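Testasard Laundry Set-Up Guide
Section 2: Sorting and loading small garments

Read Section 1 before the first use of the washing machine.

1. Place the basket on the floor within reach of the door.
2. Check pockets, cuffs and collars. Close zippers and hooks.
3. Sort by color and by care label. Keep printed children's clothes out of loads with towels. 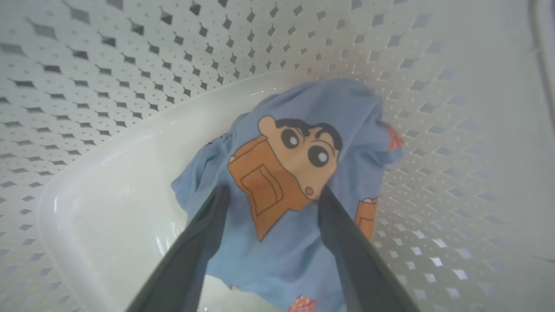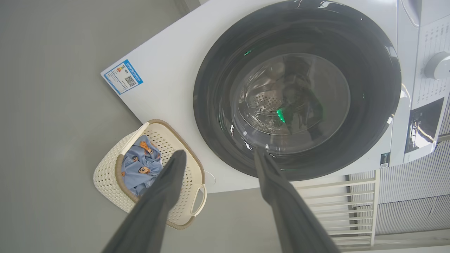
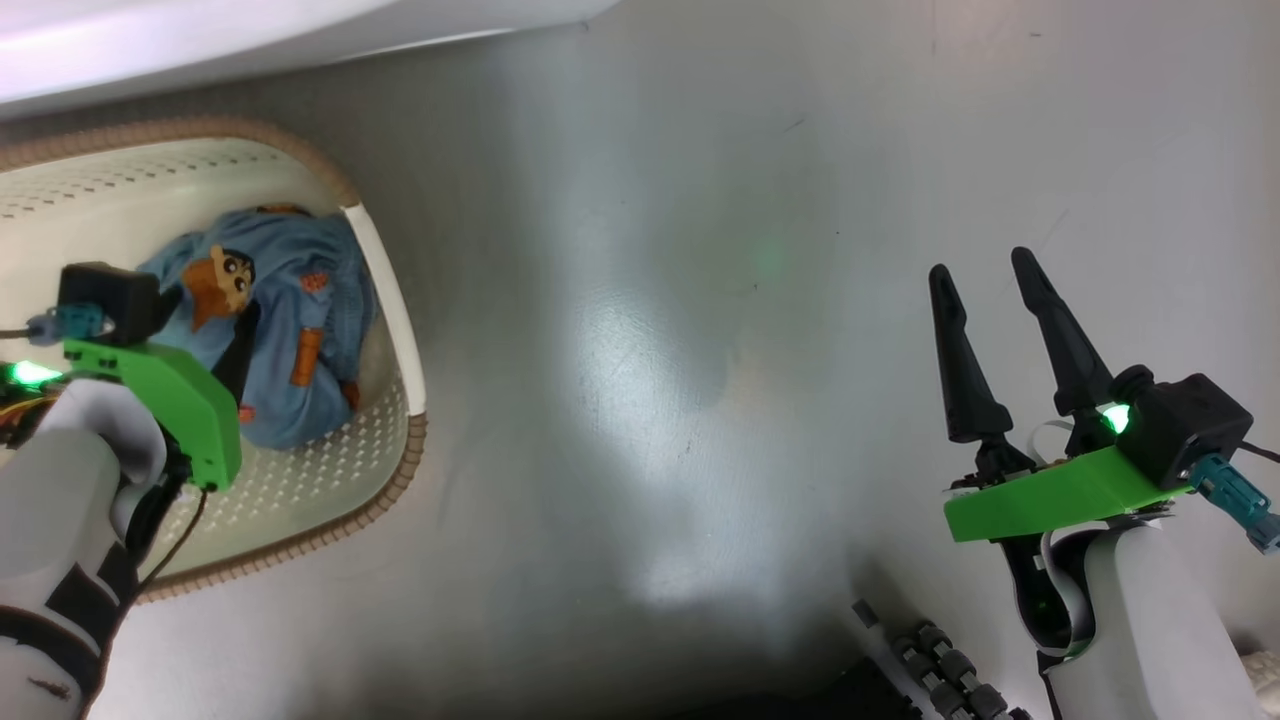

Printed garments need a lower setting than plain ones of the same fabric. Turn each piece inside out before it goes into the drum. A garment bunched up with its print showing, like the light blue one with the cartoon character, should be shaken open first and then turned.

4. Open the door fully and load one piece at a time.
5. Leave a hand's width free at the top of the drum. Do not fill past 80 percent.
6. Close the door until it clicks. Check that no fabric is caught in the seal.
7. Turn the program selector to the required program and confirm it on the display.

Note: For detergent doses, see the Flullell chart in Section 4.

CAUTION: Do not use bleach on printed fabric.
CAUTION: Keep children away from the door while the machine is running.

Form 1922, replaces form 1915. Revised Jul 8, 2018.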